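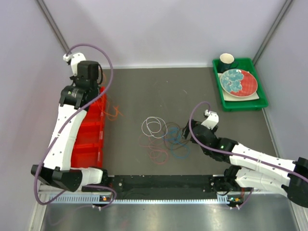 **Planning a two-arm bench: what to budget for**

Price the bench before the arms. Ours at Burnby has pale walls on three sides, and the panels and corner posts were a separate order from Holmgren that took 5 weeks to arrive.

- Measure reach with the bins in place. A compartment bin laid lengthwise under one arm takes up more surface than you'd think.
- Put sleeves on the quote. Covers for the forearms wear out, so allow for a second set in January.
- Buy cable by the longest route. It has to go over the gripper and round the elbow with slack left over. Order 4 spares.
- Keep a small sum for things to practise on. Cords in different colours are cheap and awkward to pick up, and a mug and a plate in a tray will do for crockery.
- Ask for the near rail and its fasteners as one line. Orkik listed them apart and the fasteners came to £60.

Our extras, without the arms, came to £1,023. Rosomance quoted less but left out delivery, so check that before you sign.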